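Exhibit Project Manager, Gidey Events

We build trade show booths. Most agencies in our line will tell you they create "immersive brand journeys." We have walked plenty of those journeys, and most of them ended at a bowl of mints and a badge scanner with a dead battery. If you have had the same thought on a show floor, keep reading.

The job is based at our Tolley shop. You would run builds from first sketch to the last crate back on the truck, for clients whose booths go up to 2000 square feet. You will deal with drayage invoices, late graphics, and show managers who change the move-in schedule at 6 a.m. You will also have to tell clients that a video wall won't fix a product nobody at the booth can explain.

What we want from you

Solid experience running exhibit builds, including at least 2 shows where something went badly wrong and you can tell us what it cost. Awards are fine, but we won't ask about them. We're more interested in how you count leads, and whether you believe the count.

Travel is heavy from August on, up to 70 nights a year. Anyone who calls that a perk hasn't done it.

What you get

Salary, health coverage, paid days off after every show, and a desk in the quiet half of the building. No bonus tied to "engagement," a number we have yet to see defined the same way twice.

How to apply

Send a resume and one page on a booth you think was a waste of money to Edmund Urbańczyk, quoting job 2781. Skip the cover letter. Renderings only if the thing got built.

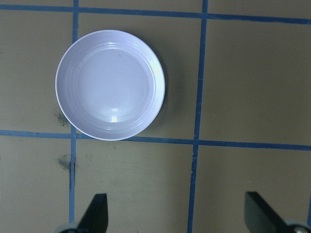 Also open: Show Services Coordinator, Ilness office

Part time, mostly order forms and deadlines. Same application rules, but tell us about a form instead of a booth.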